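Laaksonen Bench Rules for Two-Arm Cells, second edition - review

Verdict first, short on time. Good set. Buy it if you run two arms over one table and your rules currently live in somebody's head. Skip it if you have a proper safety department, you'll have most of this already.

What you get: a spiral-bound book, 55 pages, plus wipe-clean cards for the bench and a pad of sign-off sheets. Card stock is decent. Ring binding is not, mine had a bent ring out of the box and the pages catch on it. Kokel sells it with next day shipping, which I paid for and did not get.

We do tabletop handling with two arms. Bowls, cups, lids, that sort of thing. Had the first edition for a year and mostly ignored it. It was written for people with fences. This one is written for people who stand at the table and reach in to put the bowl back, so already a big improvement.

The chapter on shared space is the best part. One arm owns the middle at a time. The other one parks, fingers clear of the rim height of whatever is on the table, and stays parked until the first has backed out. Sounds obvious. We were not doing it. Telma Vergara rewrote our start poses from that chapter in an afternoon and the near-misses log has been a lot more boring since.
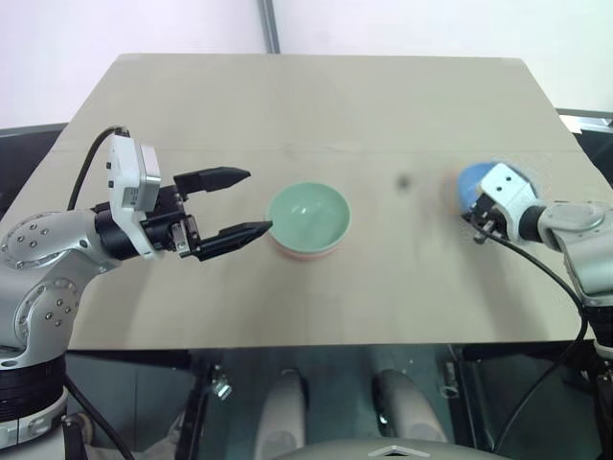
Cables get 9 pages, and I'd have taken more. The rule is: slack loop at the wrist, big enough for full rotation, then tied back along the arm, and nothing lying on the work surface where a gripper can get hold of it. Check the loop by hand with power off before first run. There's a drawing for each wrist type and they're clear drawings. Wrist cameras are in there too - re-check the mount screws every shift, don't trust the calibration after any bump, even a small one. Gilmar Bittencourt thinks every shift is overkill. Maybe. Takes a minute.

Gripper section is OK. Open fully before approach, come in level, no closing on a rim until the speed has dropped. Fine for parallel grippers with long fingers, nothing at all on suction. Strange omission at this price.

Table rules are the weak spot. Book wants the surface wiped and inspected before every session and any mark or dent logged with a position. We tried it through February. Nobody kept it up past the second week, the sheet only has 10 lines and a used tabletop will fill that on day one. Nicanor Montecinos now logs new marks only. Works better, and I'd like to see that in the next edition.

Also the underside. Clamps, framing, cables down there - gets half a page. Half a page! Every loose clamp we ever had was found by someone's knee. If your setup has anything hanging under the tabletop, write your own checklist.

Sign-off sheets: need 2 names, the one who ran the check and one who watched. I grumbled, now I like it. The boxes are too small for handwriting tho.

Compared to the Warton guide, which I've also used: Warton has better wording on emergency stops and a real index. Laaksonen is faster to look things up in while standing up, and the cards survive cleaning spray. Warton's don't. If you can only get one, this one, and borrow the stop chapter from a freind.

One warning, it's good practice and not a standard. The intro says so, in small type. Don't wave it at an auditor. You still need your own risk assesment and whatever applies where you are.

Refill pads sold separately, same shop. Order extra, they go quickly.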